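Trernard Catering, Tray Line — Station 2 Checklist
Inspection date: 22 March 2024
Form 3156

1. Emergency stop reachable from the operator side. OK.

2. Arm cables tied, looping beneath and near the elbow joints. OK. Check again in May.

3. Gripper fingers free of cracks. OK. Dust on them, wipe down at shift change.

4. Table surface clean. Needs work. Specks and scuffs noted, add to the evening wipe list.

5. Practice setting laid out: cloth, plate, fork and knife, tray. OK.

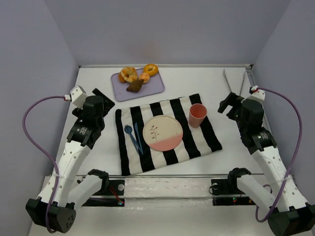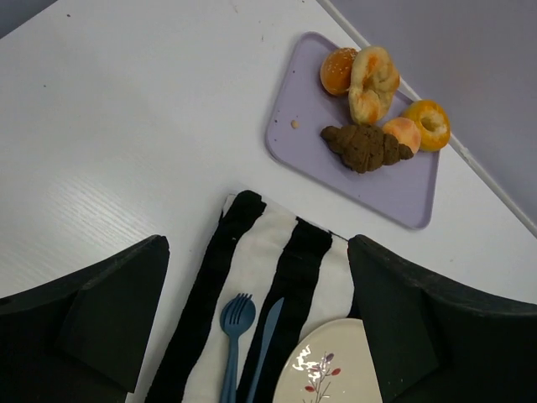 6. Staff trained on restart. Partial. The day crew has signed off. The evening crew still calls a lead for every stop, and that slows the line.

7. Job changes posted. Not done. Setters who used to lay 200 places a shift now watch two stations and fix what the arms get wrong. Several said their hands hurt less but the standing is worse — request mats and a stool at each station.

8. Hands out of the work area before restart. OK, but the sign is too small to read from the aisle. Reprint.

Open items go to room 211.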